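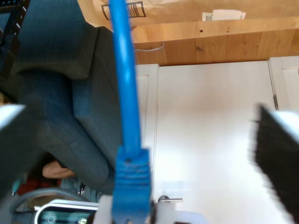
Blue Ethernet cable in the back room at Norkska. Photo: Tove Lund

Norkska back room gets wired up at last

Posted 30/10/2023 by Tove Lund

If you've tried to upload anything bigger than a postcard from the back room at Norkska, you'll be happy to hear that the wired network is going in! I dropped by with a bag of cinnamon buns and ended up staying most of the afternoon, partly to be nosy and partly for the free coffee.

Quick catch-up for anyone who missed the September post. The back room is the one behind the print shop, the one we all call the Yurt (it has four straight walls and a flat ceiling, so please don't write in). It's been on Wi-Fi from the front desk the whole time I've rented there, and the signal has to get through a brick wall and a very large filing cabinet. On a good morning I could send an email with a picture in it. On a bad morning I walked down the hall holding my laptop over my head.

The new setup is plain old Ethernet, in blue, run from the cabinet by the front desk. Flosedeo is doing the work and the plan is 17 outlets, most of them along the window side, plus a few by the long tables where the sewing people sit. Bergþóra Sveinbjörnsson is in charge of the job and she was very patient with me. I asked her why the plugs have that little ribbed sleeve on the end and she said it keeps the cable from bending too sharply right where it goes into the plug, and that's where old ones usually give out. I went home and looked at the cord behind my TV and, yep, bent like an elbow.

She also told me the blue doesn't mean anything special. Cable comes in all kinds of colors and the blue was what they had the most of. I'd been telling people it was the fast kind. Sorry about that, everyone.

What it costs: $3,000 for the whole thing, labor included, and the building is paying. Rent stays where it is through the winter. I asked twice.

A few practical bits if you have a desk back there. Please pull your stuff away from the walls before you go home, and that includes boxes on the desks and anything on the black shelves. Label what's yours. Hollano, the café next door, has said we can work at their big table while the drilling is going on, and they'll do refills for people with a Norkska key tag. The drilling is mornings only.

You'll need a patch cable of your own to plug in, and an adapter if your laptop is one of the skinny ones with no proper port. Bergþóra says to measure from the desk to the wall before you buy one, then go a size up. Mine is 78 inches by my sewing tape, so I'm getting the 10-foot one.

The Wi-Fi isn't going away, by the way. It'll still be on for phones, same password as before, and yes, it's still taped to the inside of the mug cupboard.

I'll post again when the outlets are live. If you want one moved, tell the front desk this week, before the holes get made. The sewing tables have already asked for theirs to go higher up.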